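How to Add Memory to an Older Desktop Computer

Posted 29 Apr 2019 by Arsenault

A desktop that has slowed down over the years can often be kept going with more memory. The job takes 15 minutes and needs one screwdriver. The steps below were written up after we upgraded the office machines at Sandby in October, but they apply to most tower computers.

Before you buy anything

Find out what the computer already has. On Windows, open Task Manager, choose the Performance tab and click Memory. Write down the total, the speed and the number of slots in use. Then check the manual for the type of memory the board takes and the most it will accept. DDR3 and DDR4 are not interchangeable. The notch is in a different place and the wrong type will not go in.

If 2 slots are already filled and there are no others, the old modules have to come out and a larger pair goes in.

Opening the case

Shut down fully, switch off the power supply at the back and pull the cord. Hold the power button for six seconds to drain what is left. Take off the side panel and lay the tower flat. Touch bare metal on the case before you touch any part.

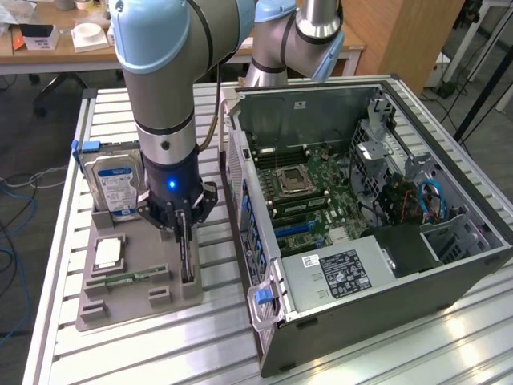
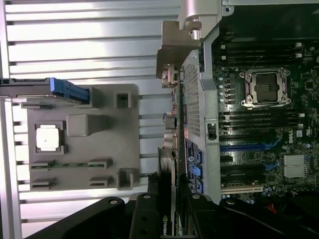 Give yourself some table space next to the case and decide where each part will go as it comes out. Keep screws in a cup. Small parts are easy to lose or scratch on a bare surface, so put them in something with separate spaces, like the gray tray with its molded pockets and slots. An egg carton or a shallow box with dividers will do at home.

Fitting the modules

Press down the clips at the ends of the slot. Hold the module by its edges, line up the notch and push straight down on both ends until the clips close. It takes more force than most people expect. Use matching slots for a pair, as marked on the board.

Close the case, plug in and start up. If the screen stays blank, reseat the modules and try them one at a time.

Next: Cleaning Fans and Filters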